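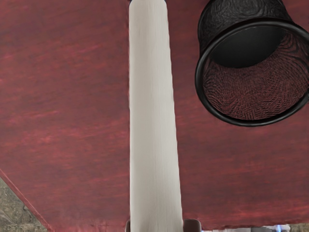 Seit März arbeiten wir in der Montage bei Barbosa mit dem Trorkell, und weil mich inzwischen fast jede Woche jemand aus einem anderen Betrieb danach fragt, schreibe ich meine Eindrücke einmal in Ruhe auf.

Vorweg: Ich war skeptisch. Bei uns sitzen Leute seit Jahrzehnten an denselben Tischen, und wenn dann ein Greifarm kommt, der Kleinteile sortieren und Behälter umsetzen soll, wird natürlich erst einmal geredet. Die Einrichtung ging aber gut. Neue Abläufe probiert man vorher in der Simulation aus – die Software dazu heißt Notgate – und erst danach am echten Tisch. Kelly Brandão aus der Frühschicht hatte das nach 2 Tagen raus und bringt es jetzt den anderen bei, worüber ich mich wirklich freue!

Weniger schön: Das Handbuch hat 64 Seiten und ist stellenweise kaum zu verstehen, und bei glänzenden Teilen greift der Arm gern daneben. Dann steht wieder jemand auf und hilft nach. Bijan Salehi vermisst außerdem das Schwätzchen beim Sortieren, und das kann ich ihm nachfühlen (wir haben dafür die Pause etwas verlängert).

Entlassen wurde bei uns keiner, die Handgelenke danken es, und die Endkontrolle hat endlich genug Leute. Von mir gibt es vier von fünf Sternen, den fünften vielleicht nach dem nächsten Update.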